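Fichas de crítica teatral Sturnov: léame del conjunto

Última actualización: julio
Compartido 17 veces · 0 comentarios

Qué contiene

El conjunto reúne 274 reseñas de teatro en español, casi todas de salas pequeñas, pasadas a texto y etiquetadas a mano. Cada reseña ocupa una fila con el título de la obra, la sala, el firmante, el cuerpo del texto y una valoración en una escala de 0 a 100. La valoración es el campo que más se consulta y también el que menos me convence.

El material procede de los boletines de la sala Prellham y del archivo personal de Jarmila Vondráček, que guardó programas de mano y recortes durante años sin ningún criterio que yo haya sabido reconstruir. El volcado inicial lo hizo Hemant Dixit con la herramienta Jimport. Jimport respeta las tildes, pero se come los guiones de diálogo, así que cuando el crítico cita una réplica de la obra a veces no se distingue dónde acaba la cita y empieza la opinión. Hay treinta filas corregidas a mano. Las demás están como salieron.

Sobre la valoración

Casi ningún crítico del archivo ponía nota. El número lo asignaron después Babita Negi y Narendra Bansal, leyendo cada reseña por separado y promediando. Se ha dicho por ahí que el acuerdo entre ambos era alto. Puede ser, pero las notas individuales no se conservaron y solo queda la media, de modo que quien quiera comprobarlo no tiene con qué.

Tengo además una objeción de fondo. Una reseña que dedica cuatro párrafos a la escenografía y despacha a los actores en media línea, ¿es buena o mala? En la tabla tiene un 62. He leído ese texto varias veces y sigo sin saber de dónde sale el 62.
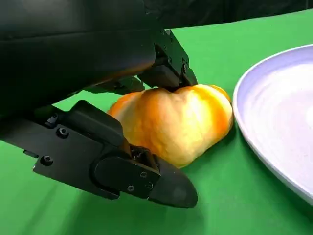
Algo parecido ocurre con los estrenos de compañías universitarias. Los críticos locales los trataban con una indulgencia evidente («promete», «habrá que seguirla de cerca») y los anotadores la tradujeron en notas altas. Si alguien entrena un clasificador de sentimiento con esto, va a aprender que los repartos de estudiantes son mejores que los profesionales. Lo dudo mucho, y he visto bastantes de los dos.

Campos

- `obra`: título tal como aparece en el recorte, erratas incluidas.
- `sala`: sin normalizar. Prellham figura con tres grafías.
- `firma`: iniciales o nombre completo, según el original. Vacío en 17 filas.
- `texto`: cuerpo de la reseña.
- `valoracion`: entero de 0 a 100. Léase el apartado anterior antes de usarlo.
- `genero`: drama, comedia, musical u otro. En «otro» cayó todo lo que daba pereza clasificar, incluido un ciclo entero de títeres.

Usos previstos

La ficha original, redactada por Jitendra Thakur, hablaba de «medir el pulso de la escena independiente». He quitado la frase. Con una sala y una coleccionista no se mide el pulso de nada. El conjunto sirve para practicar limpieza de texto, para buscar menciones de una obra concreta y, con cuidado, para estudiar el vocabulario de la crítica breve.

No lo usaría para comparar compañías ni para decidir programación. Sé que la sala Sotiropoulos lo hizo una temporada.

Problemas conocidos

Hay reseñas duplicadas con títulos distintos, porque algunas obras cambiaron de nombre entre el preestreno y el estreno. En las reposiciones no consta si el crítico volvió a verla o recicló el texto anterior; en dos casos los párrafos coinciden palabra por palabra.

Las fechas se eliminaron en la versión 2 por incoherentes. Hay quien pide que vuelvan. Mientras no aparezcan los programas que faltan, prefiero la columna ausente a una columna inventada.

Correcciones

Se admiten por correo o como parche, siempre con copia del recorte. Las que digan solo «esta obra merecía más» se descartan.

Guardado 30 veces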